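Compte rendu de la réunion du groupe « Machines et corvées », Otville, février

Rédigé par Yuk-lan Hsu (c'était mon tour, et j'écris comme je parle, vous êtes prévenus)

On a commencé à 18 h 30, avec le café de la machine du couloir, celle qui marche. Le compte rendu précédent est adopté sans remarque, sauf que Benítez s'écrit avec un accent et que je l'avais oublié partout. Corrigé !

1. Où en est Pulo sur la table

Rappel pour ceux qui nous rejoignent : Pulo, c'est notre programme de commande, qu'on fait travailler dans un appartement simulé avant de penser à une vraie cuisine. La question du jour était toute bête : est-ce qu'on peut lui demander de ranger une table après le petit déjeuner et partir faire autre chose ? J'ai présenté les essais de l'hiver. On a lancé 200 parties de rangement, toujours avec la même consigne, « mets la nourriture ensemble et laisse la poêle où elle est ». La pomme, ça va très bien, elle est ronde, rouge, bien visible, Pulo la trouve tout de suite. Le pain passe aussi, à condition de le prendre en travers.
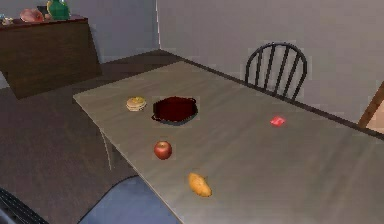
Ce qui coince, ce sont les pancakes. Une pile, pour nous, c'est un objet. Pour Pulo, c'est un objet un coup sur deux, et le reste du temps il hésite à en prendre un seul. On en a parlé longuement (trop, j'assume, c'est moi qui relançais). Le groupe de Brerkach pense qu'il faut lui apprendre la notion de pile à part, avec des assiettes, des livres, du linge plié. Moi, je voudrais d'abord qu'on écrive mieux la consigne, parce que « la nourriture » est un mot terriblement vague, et que je ne suis même pas sûre que nous serions tous d'accord sur le petit sachet rose.

L'autre souci, c'est la distance. Quand tout est groupé d'un côté, Pulo s'en sort bien, mais dès qu'un objet traîne seul plus loin, il déclare souvent la tâche finie sans s'en occuper. Ça m'a rappelé mes fils, et ça a fait rire tout le monde, donc je le note.

Décision : on refait 20 parties avec une consigne réécrite, et on compare avant de toucher au reste. Je m'occupe du texte.

2. Le sol et les portes

On est passés ensuite à la pièce elle-même. Pour le balayage, les avis sont franchement optimistes : un sol dégagé, un parcours simple le long des murs, c'est ce que les machines font le mieux depuis des années, et je ne vois pas bien pourquoi on y passerait nos soirées. Là où ça devient intéressant, c'est quand il faut ouvrir un meuble pour y ranger quelque chose. Deux petits boutons ronds côte à côte, on les attrape sans y penser, et pourtant il faut choisir le bon, tirer dans l'axe, reculer en même temps que la porte arrive. Pulo sait faire le premier geste. Pour la suite, il reste planté devant, porte entrouverte, et attend qu'on l'aide !

Il y a eu une vraie discussion sur le sol brun, aussi. Les reflets clairs changent selon le point de vue et certains craignent que Pulo les prenne pour des taches à frotter. Pas de preuve pour l'instant, mais l'idée de varier l'éclairage d'une partie à l'autre a plu à tout le monde. L'équipe de Brerkach propose de générer 1,000 variantes pendant la nuit. J'ai demandé qui allait les regarder. Silence poli, puis on s'est mis d'accord pour un tri automatique et une relecture à la main des seuls échecs.

Décision : variation de la lumière acceptée, l'ouverture des portes devient un essai séparé, avec 4 positions de départ.

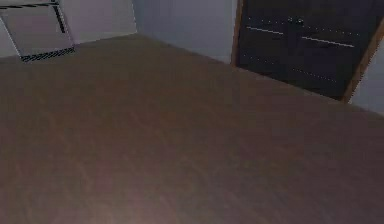

3. Alors, les corvées, c'est pour quand ?

Tour de table final. Benítez a visité un atelier d'emballage et trouve que les machines y sont déjà à l'aise, à condition que les cartons arrivent toujours pareil. À la maison, rien n'arrive pareil. Je suis plutôt de son avis : ramasser une pomme, oui, tenir une cuisine, pas encore. Brerkach est plus confiant et parie sur le rangement de table complet d'ici la fin de l'année. J'ai parié un gâteau contre.

4. Divers

La clé de la salle est à rendre à l'accueil avant 21 h. Pensez à déposer vos notes d'essai dans le dossier commun, avec la consigne exacte dans le titre. Prochaine réunion même heure, même salle, Benítez prend les notes.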